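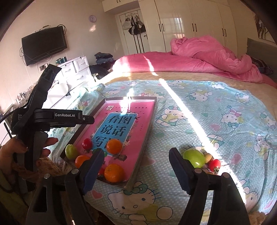
My favorite bug of the year was a plum. I write about robot software for a living, and since August I've also been writing a little of it, badly, for a project at Parkum that wants a two-armed robot to sort small stuff into containers the way you or I would. The project's tracker is called Lodunora, and Lodunora's job is to look at video from a hand-held gripper and say, moment by moment, where the tool is and what's between its fingers. A green plum lying on a Hello Kitty sheet, right up against a cherry tomato, with a streak of sun cutting across the bed, is about as mean a test as I could want. The oranges sitting on the pink book cover in the box? Easy. Lodunora loves an orange. The plum it kept gluing to the tomato next to it, and for an entire afternoon our software believed in a single two-tone fruit.

I thought this was hilarious. The people who had to plan a grasp around it thought so slightly less.

So how does a program end up believing that? I asked to sit in on the fix, and the first thing I learned was how little of the work has to do with fruit. Most of it is clocks. When you have two grippers going at once, you have two streams of video and two streams of finger positions, and each of them has its own private opinion about what time it is. Parkum's rule is that the streams have to agree to within 50 milliseconds or the clip goes in the bin. That sounded generous to me until I watched a handoff played back with one side lagging. The left hand let go, and the orange hung in the planner's model of the world with no one holding it, like something out of a cartoon, before the right hand finally showed up to take the credit.

The sync tool is a homely little program, and I've grown very fond of it. It draws a line for each gripper showing how far open the fingers are, and you drag one line over the other until the pinches match what you see in the video. There's an automatic mode, too, and it's good! But the automatic mode needs something to grab onto, a nice sharp close or a tap on the edge of something, and a careful person moving fruit gently gives it nothing but soft hills. I have lined up a lot of soft hills. I used to do crosswords in the evening, and now I do this.

Then comes tracking, and here's where sunlight ruins everybody's morning. Lodunora works out where the gripper is by picking little landmarks in the background and following them as the view shifts. A busy sheet full of hearts and cartoon cats ought to be a gift, and it is, right up to the point where the same heart shows up over and over and the tracker decides it has jumped sideways. Glare does the opposite kind of damage and simply erases things. The bright patch creeps along through the morning, and any landmark on its border isn't a landmark at all, only the shape of the light. The software used to trust those edges completely. They were so crisp! Now it marks down anything that's too bright on one side, and it leans harder on dull, dependable things like the corners of furniture.

I should say something about pads, because I got an earful about pads. The foam on the inside of a gripper finger squashes. If your software measures grip only by how far apart the fingers are, a firm plum and a soft tomato of the same width can look identical to it, and the difference you care about is happening inside the foam. Parkum's answer is a small model, shipped as an add-on to Lodunora, that looks at how the opening changes over the last stretch of a close and guesses how hard the squeeze is. It's a guess, and the screen shows it as a fuzzy band. I like that band a lot. I've used plenty of tools that would have drawn me a nice confident line.

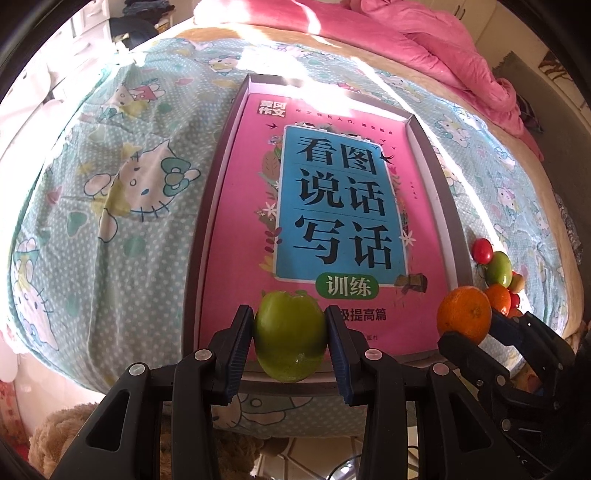 Over at Darex, the thinking is that all this fuss about force is misplaced, and that a planner should learn when to commit before it learns how hard to squeeze. I heard this on a long call, and the argument went on from there: two arms working over one small box are mostly a scheduling problem, the edge of the box is where arms collide, and a robot that waits its turn can get away with a clumsy grip.

I went back and forth on that for days. Parkum's own planner, Hafstein, does a bit of both. It looks 2 seconds ahead, sketches a path for each arm, and then checks whether the fat part of either gripper passes through the same space at the same time. The fingers are rarely the trouble. It's the wide linkage behind them that bumps into its neighbor, and early versions of Hafstein treated each gripper as a slim stick with a pinch at the end. On paper, two sticks can reach over the rim of a box all day long. Put the real shape back in and half the plans vanish.

What surprised me was how polite the results got after that. With the true outlines loaded, the left arm started holding back just outside the box while the right one finished, and then it came in over the near edge at a slightly steeper angle. I assumed someone had written a rule. Nope. It was copying the human clips, where people do this without thinking, since your hands have been taking turns your whole life.

Of course the clips have to be labeled before anything can copy them, and that brings me to the part of the job I do myself. The labeling screen chops each recording into pieces: reach, close, carry, release. It proposes the cuts and I accept them or nudge them. On a good evening I get through 70 clips. On a bad one I spend ages on a single carry that might really be two, because the fruit rested on the rim for an instant and I can't decide if that counts as putting it down. The guidelines say a rest is a release if the fingers open. Fine. What if they open a hair and close again? I sent that one in as a question, and I got back a revised guideline with my exact case in it, which made my week.

I also complained about the keyboard shortcuts. Accept and delete were next to each other, and there was no undo past the last cut. That's been fixed as well: undo now goes back 8 steps, and delete has moved clear across the keyboard, where my thumb can't find it.

As for the plum, the cure was pretty dull. Lodunora had been told to expect fruit to be one color with a bit of shading, and somebody long ago had set the allowance for shading very wide so that a shiny orange in direct sun wouldn't get split in two. Narrowing it broke the oranges. In the end the tracker was taught to wait for motion: if it isn't sure whether it's looking at one thing or two, it keeps both ideas alive until a finger nudges something and the parts move separately, or don't. I watched it run on the old clips with the undecided outline flickering between one shape and two, and then the tomato rolled a little and the outline settled.

It still thinks a lime is a plum, by the way. There's a ticket open for that, and I'm told it's low priority.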